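Salt dough garland keeps going puffy and brown, any ideas?

Posted by Clona, Dec 5, 2021

Hello everyone, I hope somebody can put me right before I use up all the flour in the house. I'm trying to make a salt dough garland with my two (they're five and three, so patience is in short supply) and we've had two goes at it now. Both times the stars came out of the oven puffed up like little cushions and brown round the points. The holes for the string had very nearly closed up as well, so I had to poke at them with a skewer and snapped four.

I used 300 g of plain flour, half that of salt, and enough warm water to bring it together. Rolled it out, cut the shapes, and baked them at the lowest mark on my oven, which is an old thing and not to be trusted. We did make a lovely garland in September from dried leaves and it was so easy that I suppose I got cocky!

The children want to paint these and then string them along the bannister with some cinnamon sticks. I'd also love to try a few fruit shapes for the kitchen if we ever get the hang of it — grapes and pears and so on.

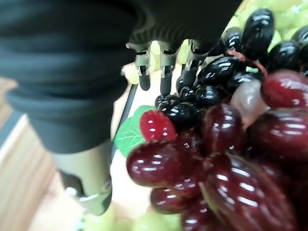
Gripper fingers, close up.

Is it the flour, the oven, or me? Any help gratefully received.

Sedbridge329

Hello Clona, I've made these with my own children and now with the grandchildren, and I should think your oven is running hot. Mine did exactly the same until I bought a cheap oven thermometer and found out how far off the dial was. Prop the door open a crack with a wooden spoon if you can keep the little ones well away from it, or leave the shapes to dry on a rack in the airing cupboard for several days, turning them over each morning. It's slow, but they stay nice and flat and very pale, and the paint looks so much brighter on them.

Do check the bag too, as I once picked up self-raising by mistake and had a tray of what looked like scones. Roll it to the thickness of a pound coin, and make the holes with a drinking straw, a bit bigger than you think you need.
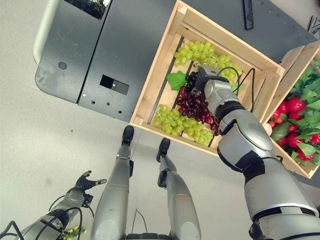
For grapes I'd roll little balls and stick them on to a flat backing piece with a dab of water, starting from the pointed end and working up. Don't make the balls too big or the middles never dry out. My granddaughter did hers with marbled paint, purple and green swirled together, and we hung them from the dresser with garden twine. Let everything cool completely before painting, and give both sides a coat of varnish if you want to keep them for next year. I put mine away in a biscuit tin with kitchen roll between the layers and they've lasted very well — apart from one reindeer, who lost his antlers.

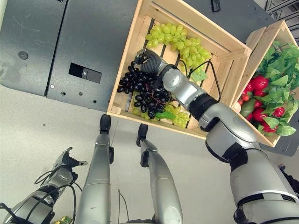
Green and dark grapes in a slatted crate.

Alcaraz3129

just use air dry clay, much less bother

Uvdale

I agree with Sedbridge about the thermometer. One thing I'd add is to knead it for longer than feels sensible, a good ten minutes, and then let it rest under a damp tea towel before rolling. Mine used to crack at the edges and that sorted it. And please keep the finished ones up high if you have a dog, all that salt is very bad for them. Good luck with the bannister, it sounds lovely!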